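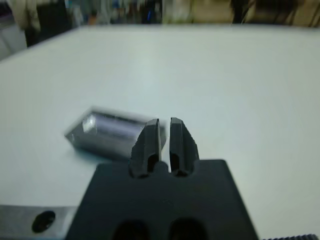 Faceted fingers vs flat pads on shiny stuff?

torquewrench_tam
So I finally swapped the Wodero fingers onto the wrist and I've been going at the smoky gray hexagonal prism with them (wrist cam shot at the top). I like the blunt tips, they get in close to the table. My gripe is the view! The base plate eats so much of the bottom, and the prism goes soft while the fingertips stay fairly sharp. Anyone running the Fosach pads instead?

pnp_larry
Had the Fosach set for 2 months. Way better on flat sides, terrible on anything pointy. They'd squeeze a taper and spit it across the table lol. I'd keep what you've got.

gantrygoblin
Disagree with Larry, that's a force setting. I did 247 picks with the Fosach pads in September and dropped 15, mostly my own bad approach angles. What controller are you on?

torquewrench_tam
Zesanura, stock firmware. Force is at the default, haven't touched it.

gantrygoblin
There's your first job then. Turn it down before you buy anything.

mossy_servo
The blur bugs me more than the fingers. Prism edges look doubled, so I'd slow the approach or shorten the exposure. You've got plenty of light on that white table.

pnp_larry
Or get a better camera, the Abernathy one is sharp up close.

mossy_servo
Not for what they charge! Try exposure first, it's free.

torquewrench_tam
OK, force down and exposure down tonight, same prism. Will post numbers.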